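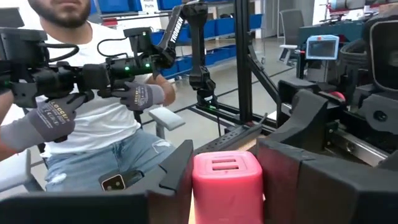 Progress report to the Foritz Fund, 17 February 2020

The Dorkthorpe survey on federal immigration policy is on schedule, and the first mailing is finished. We sent 2000 cards to registered voters in Dorkthorpe and Bokville, and 800 have come back. Each card asks two questions, one on family detention and one on how the district's member of Congress has handled it. The answers are kept apart from the start. Our return boxes have one slot for each half of the card. Cards that arrive unsplit are cut at the office before they are entered.

Of the cards returned, 170 were left blank on the second question. We think the wording was at fault, as it named a bill number without saying what the bill would do. The revised card drops the number and gives a one-line summary. 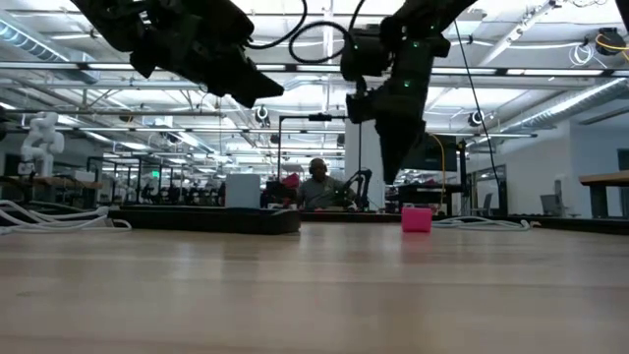
The second mailing uses the revised card and goes to Bokville only. We have also held 16 phone interviews with people who agreed to a follow-up call. Transcripts are with Ní Bhriain Research for coding.

Spending is within budget except for postage, where we ask to move money from the travel line. The full results are due to you in June, with a copy to the congressional office.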